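Gruro to Move Office Furniture Repair and Resale Work to Calwood

CALWOOD, 5th October - Gruro, which repairs and resells used office furniture, will move its workshop and showroom to a single building on Stasgate Road in Calwood. The building opens to trade customers next March.

The company now works from 2 sites. Repairs are done in Ambaye and finished stock is sold from a rented unit across town. Both leases end in the spring, and neither site has a loading dock large enough for full truck deliveries.

The Stasgate Road building was last used as a carpet warehouse. Work on the roof and the electrical system is under way. The new site will have separate areas for intake, cleaning, upholstery and sales, along with 3 loading bays and customer parking at the front.

Gruro buys desks, chairs, storage cabinets and meeting tables from companies that are closing or downsizing offices. Items are inspected on arrival, repaired where parts are available, and sold with a one-year warranty. Furniture that cannot be repaired is taken apart for spares, and the remaining metal is sent for recycling.

Seating makes up most of the company's sales. In the last financial year Gruro sold 919 chairs, mainly to small businesses, schools and people working from home. The most common repairs were gas lifts, casters, arm pads and torn seat fabric.

All 11 current employees have been offered positions at the new site. Gruro also plans to hire an upholsterer and a delivery driver before the move. Both jobs will be posted on the company website later this fall.
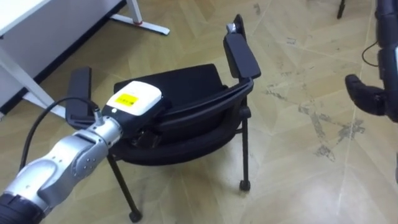
The Ambaye workshop will keep accepting furniture until the end of February. Customers with repairs in progress will be contacted directly with a pickup date, and open warranties will transfer to the new address with no change in terms.

Businesses in Calwood and nearby towns can now book a collection for the spring. Collection is free for orders of 20 items or more within the delivery area. Smaller loads can be dropped off by appointment.

About Gruro

Gruro repairs, sells and rents used office furniture to businesses, schools and households. It also offers office clearance and on-site chair repair.

Media inquiries: Gruro press office, Ambaye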